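Why Some Grains Drink Water and Others Do Not

Pour a spoonful of water onto dry beach sand and it sinks between the grains and runs out at the bottom. Pour the same spoonful onto dry cat litter and most of it stays where it landed. Both materials are made of small mineral pieces. Both feel dry and gritty. The difference is in what each grain is like on the inside, and the inside is far too small to see.

This page explains how clay holds water, why some clays swell, and why a clay grain can also hold on to a smell. Words in the word list at the end are ones that scientists use in a special way.

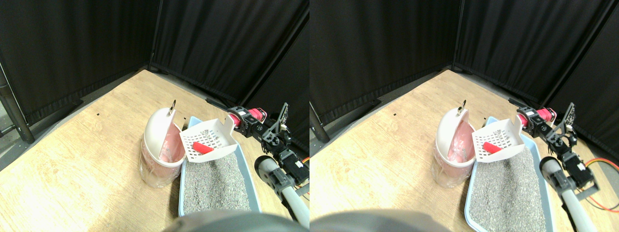 Wornell Museum of Rocks and Soils — Learning Department

Grains and gaps

Any pile of grains has gaps in it. Scientists call these gaps pores. In a bucket of marbles the pores are large and full of air. In a bucket of sand the pores are much smaller. If you pour water in, it pushes the air out and fills the pores.

Filling a gap is one thing. Holding the water there is another. Gravity pulls the water down, and if the gaps are wide, gravity wins. The water drains away and leaves a thin film on each grain.

When the gaps are narrow, a different pull takes over. Water sticks to many surfaces. It also sticks to itself. In a narrow gap, nearly all of the water is close to a wall, so the sticking is strong compared with the weight of the water. The water can then stay put, or even climb. This is called capillary action. You can watch it by dipping one corner of a paper towel into a cup of water. The wet line moves up the towel, against gravity, through the narrow spaces between the paper fibers.

A sand grain is usually a solid piece of quartz. It has no pores inside it. A grain of dried clay is different. What looks like one grain is a lump made of a huge number of tiny clay particles, packed together with narrow spaces between them. The lump works like a paper towel made of rock.

What clay is

The word clay has two meanings. It can mean a size: any mineral particle smaller than two thousandths of a millimeter. It can also mean a family of minerals. Most of the time the two meanings go together, as the clay minerals nearly always form very small particles.

Clay minerals are made mainly of silicon, aluminum, oxygen and hydrogen. The atoms are joined in flat layers, and the layers are stacked on one another like pages in a book. Each page is one nanometer thick or less. A nanometer is one millionth of a millimeter.

Flat shapes have a lot of surface. Take a closed book and measure the outside of it. Now imagine tearing out every page and measuring both sides of each one. The amount of paper has stayed the same, but the area you can touch is hundreds of times larger. Clay is like this. A single teaspoon of a fine clay can have more surface than the floor of a classroom, and all of that surface is a place where water can stick.

Two clays compared

The museum keeps 1,676 samples of soil, sand and clay in its store. The two clays below can both be found in the open drawers on the lower floor.

Kaolinite is a white or cream-colored clay used to make porcelain and shiny paper. Its layers are held together tightly. Water can get between the particles but cannot easily get between the pages. Wet kaolinite becomes soft and can be shaped, but it does not get much bigger.

Montmorillonite is often gray, pale green or cream. Its layers are held together weakly. Between the pages sit loose charged atoms, called ions. Water is attracted to these ions and pushes in between the pages to reach them. The pages move apart and the clay swells. Some kinds can swell to several times their dry size.

A rock that is made mostly of montmorillonite is called bentonite. Much of the world's bentonite began as volcanic ash. The ash fell into lakes or shallow seas, sank to the bottom and slowly changed into clay over a very long time. A bed of bentonite in a cliff is often the mark of an eruption that took place millions of years ago.

There are two main sorts of bentonite. Sodium bentonite has mostly sodium ions between its pages and swells a great deal. Calcium bentonite has mostly calcium ions. These hold the pages closer together, so it swells less.

Why wet clay makes a lump

When sodium bentonite gets wet, each grain swells and its outside turns to a sticky gel. Grains that touch are glued together by this gel. The gel also blocks the gaps, and so water behind it moves very slowly. The result is a lump that is wet inside with dry grains all around it. This is how clumping cat litter works.

The same behavior is used in building. A layer of bentonite can be placed under a pond to stop leaks. If a small crack forms, water runs into it, the clay at the edges swells, and the crack closes.

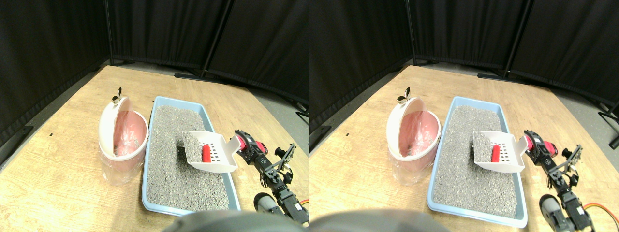
Calcium bentonite and some other clays do not form a firm lump. They still take in liquid through their pores, and they can be baked to make the grains harder. Baked clay grains are spread on garage floors to take up spilled oil. They are also mixed into the soil of sports fields, where they hold water after rain and let it go slowly as the ground dries.

Holding a smell

A smell is made of molecules that have left a material and moved through the air to your nose. To stop a smell, you must stop the molecules from leaving or catch them after they have left.

Clay can do a little of each. First, drying out the surface of a wet material leaves less of it open to the air. Second, some molecules stick to the large surface inside the clay. Sticking to a surface is called adsorption, with a d. Being taken into the inside of something is called absorption, with a b. The two words look almost the same, and even adults mix them up. Sponges absorb. Charcoal in a fish tank filter adsorbs.

Ammonia is a good case to study. It has a sharp smell and forms when bacteria break down urea, a substance found in urine. In water, much of the ammonia picks up an extra hydrogen and becomes an ion called ammonium. Ammonium has a positive charge. The pages of montmorillonite have a negative charge. Opposite charges attract, so the ammonium can swap places with an ion that was already sitting between the pages. This swap is called ion exchange. Farmers depend on the same process, as it keeps plant food in the soil when rain passes through.

Clay has a limit. Once the swapping places are full, no more ammonium can be held. Adding a little fresh clay adds new places. Stirring the old clay does not.

Other materials that hold water

Silica gel is the material in the small paper packets found in shoe boxes. It looks like clear or white beads. Each bead is full of pores a few nanometers wide. It takes water vapor out of the air and stays hard while it does so.

Diatomite is a soft, pale rock made of the shells of diatoms, which are tiny living things that float in water. The shells are full of holes.

Wood pellets are dry sawdust pressed together. When they get wet, they fall apart into sawdust again. They hold water in the same tubes the tree once used.

A test you can do

You will need a kitchen scale, a small strainer, a bowl, a cup of water, and three dry materials. Play sand, unscented clay litter that does not clump, and wood pellets are good choices. Use new litter from the bag. Ask an adult before you begin, and pour slowly, as fine dust can bother your eyes and nose.

Weigh the empty strainer and write down the number.
Put in enough of the first material to half fill it. Weigh it again. Subtract to find the dry weight.
Hold the strainer over the bowl and pour water through until every grain is wet.
Let it drip for five minutes.
Weigh it once more and subtract the weight of the strainer. This is the wet weight.
Wash and dry the strainer, then repeat with the next material.

Guoqing Ren of the Learning Department ran the test with baked clay from the Brasitz pit. The dry clay weighed 129 grams. After draining it weighed 163 grams. The clay therefore held 34 grams of water, which is a little more than one quarter of its own dry weight. Your numbers will be different if your grains are a different size or if they were slightly damp at the start.

To compare your materials fairly, divide the weight of the water by the dry weight for each one. Do not compare the weight of water alone, unless all of the dry weights were the same.

Put the used materials in the trash. Clay of any kind must not go down a sink or toilet. It settles in the bends of pipes, and a swelling clay can block them completely.

Word list

Absorption: taking a substance into the inside of a material.
Adsorption: holding a substance on a surface.
Bentonite: a rock made mostly of montmorillonite.
Capillary action: the movement of a liquid through narrow spaces, caused by sticking forces.
Ion: an atom or group of atoms with an electric charge.
Ion exchange: the swapping of one ion for another.
Pore: a small gap in or between grains.

Page last checked 27/05/2023. A printed copy of the test sheet is on the rack by drawer 22.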